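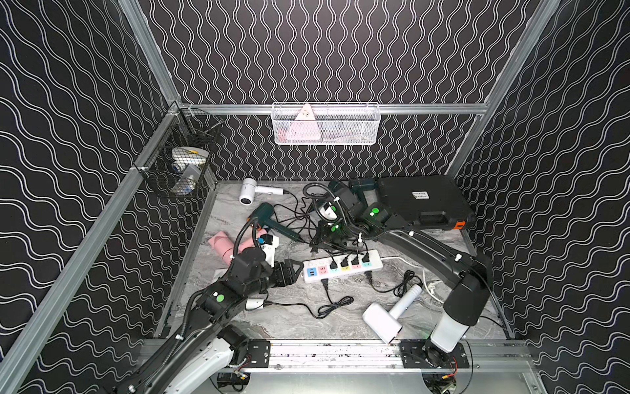 Wire baskets, one white and one black, against patterned walls.

The email arrives eleven weeks before the event and it is always the same email. Would you like to exhibit? Early-stage companies get a table, a stool, a power socket that may be shared, and their name in the app. All this for the price of a decent second-hand car.

I have now spent 13 years going to startup fairs, first as someone with a table and later as someone paid to walk past them. Last April I did Commont, held in an exhibition centre so far out of town that the shuttle bus had a toilet. I had meant to stay for the talks. I ended up spending two days among the tables, which is where a conference keeps the people who are paying for it.

The layout never changes. Big firms get the middle, with carpet and a coffee machine that draws a queue all day. Founders get the edge, in rows, by the fire doors. At Commont the edge was called the Discovery Village. It had 300 companies in it and one bin.

Fodudia had the table nearest the bin and were delighted. They make scheduling software for dental surgeries and had worked out by ten in the morning that everybody ends up at the bin eventually, usually holding a cup and looking for something to say. By lunch they had 36 email addresses. One belonged to a dentist.

Two rows along, Dendum had gone the other way and spent money. There was a curved screen, a neon sign and a bowl of expensive chocolates, and three staff in matching jackets who talked mainly to each other. I asked what the company did and was told it was "a layer". I asked what it was a layer of, and was given a chocolate.

It's easy to be rude about this, and I've been Dendum. In my second year as a founder I hired a man to juggle next to our stand - he was very good, and people stopped to watch him with their backs to us.

What I learned, slowly and at the expense of my investors, is that most of the useful talking gets done with the people at the next table. They're bored too. They know which accountant answers the phone and which fund takes meetings for the exercise. Lò, a two-person outfit selling stock control to small bakeries, got their first proper customer because the team opposite had a cousin with a bakery and nobody to chat to at four in the afternoon. The cousin now has five shops, and Lò have a third person.

They hadn't booked a table this time, mind you. They bought one ordinary ticket between them, swapped the lanyard over at lunch, and sat on the steps outside with a tray of cinnamon buns. I watched them for half an hour. The buns did very well.

The organisers sent round a survey afterwards. It had 50 questions, among them how likely I was to recommend the Discovery Village to a friend or colleague. There was a box for further comments, so I put in a word for a second bin.

The early-bird email for this year came through while I was finishing this piece. Tables have gone up. The stool is now extra.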